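Opinion
August 23, 2025

Small accommodation operators on the Tellthorpe coast pay the same flat registration levy as the big motels. A two-room guest house in Ostard pays $200 a year. So does a 206-room property in Calen. The schedule makes no allowance for capacity, season or occupancy. 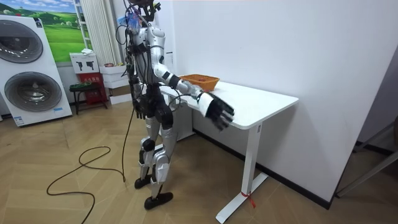 C. Dijkstra

The usual defence is administrative cost – one fee, one form. The shire already holds room counts for its 3,961 listed beds, collected each November for fire compliance. A per-bed rate could be calculated from that register with no new paperwork.

Council should publish the modelling before the next levy is set, and exempt operators with fewer than four rooms in the meantime.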